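Chapter 4
Where the Water Goes

Every time you empty a sink you set off a journey, and it is a far more exciting one than most people suppose! Water that has washed a plate may travel for miles under streets and fields, be cleaned by creatures too small to see, and slip back into a river before the next day is out. In this chapter we follow it all the way.

We shall spend much of our time in Mudgway, a town that grew so fast after 1848 that its old ditches could not cope. Its first proper sewer was 1047 yards long – a modest start, but the people who lived along it wrote about it with real delight. One of them, Natalia Huerta, kept a diary, and you will read parts of it in Section 4.3.

4.1 Starting at home

A house has several places where used water leaves it: the bath, the kitchen sink, the washing machine and, of course, the toilet. Each has a bend in its pipe that holds a little water and keeps smells from coming back up. It is a lovely, simple idea, and it has hardly changed in generations.
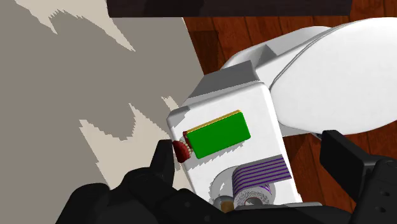 Figure 4.1 A white toilet with its lid closed, seen from above. 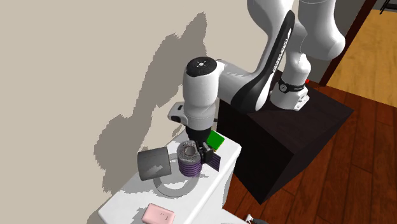

Figure 4.2 A white and black robotic arm on a dark brown wooden pedestal.

4.2 Down the slope

Once outside, the water mostly needs no pushing. Pipes are laid on a gentle slope, and gravity does the work. Too flat, and solid matter settles; too steep, and the water can run off and leave it behind. Getting the slope right is a fine puzzle, and you can try it yourself.

Activity 1
Rest a length of plastic guttering on two books. Put a spoonful of sand at the top, pour in a jug of water and watch how far the sand travels. Now add a third book – what changes?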